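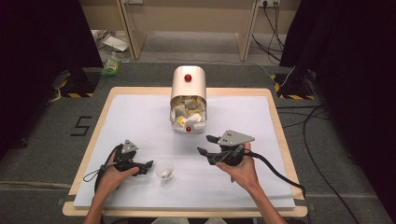 Skindolton, 30 Dec 2025

Hand-held grippers: black fingers or green blocky ones for light rubbish?

Posted by MacPherson

I've been put in charge of choosing fingers for a pair of hand-held grippers, on the strength of having once complained about the old ones. The job is moving crumpled paper out of a white dispenser thing and into a small clear plastic cup, one bit at a time, one gripper in each hand, cables off either side. My dog could do it. I'm less sure about me.

So far I've tried 35 pick-ups with each style. The cup is the trouble. Squeeze it and it folds, don't squeeze it and it skates off across the sheet. The paper is easier, apart from the flat bits, which I end up chasing towards the edge of the board like a man after his hat.

The other fingers I have are dark green blocks with a bevel along the top and small holes in them. They came with no instructions, in a bag with 17 screws, no two of which seem to be on speaking terms. I checked the view from the gripper's own camera with them and this is what I get over bare white:
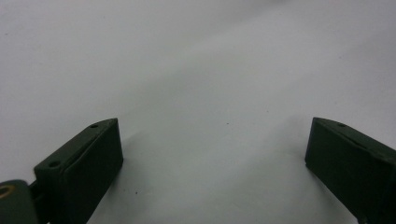
Green fingers apart, nothing between them.

Two things I'd like to know. Does it matter that the fingers fill up so much of the bottom of the picture? And is there a cheap way to be kinder to the cup?

Rosaire McKinnon

I wouldn't worry about the fingers being in shot. You want to see the tips, or you can't tell whether you've got hold of anything. I'd worry more about the white. Dark fingers on a white sheet means the camera keeps changing its mind about the brightness, so lock the exposure before you compare anything, then do both sets again. Sorry. That's another 35 each.

For the cup, a strip of thin foam tape on the inside faces. Replace it when it goes shiny. We ran some at Kirnbridge from June and got 362 grabs out of one strip, by which point it looked like something off the bottom of a shoe. Also try holding the cup low down near the base, where it's stiffer. Everyone goes for the rim first.

As for the screws, measure the holes before you force one in. Plastic only forgives you the once.

Skuvovness

just use a heavier cup

MacPherson

Thanks Rosaire. Foam tape is on and the cup has stopped folding, though I've managed to stick the left gripper to a piece of paper. Exposure is next. Skuvovness, it has to be this cup. I did ask.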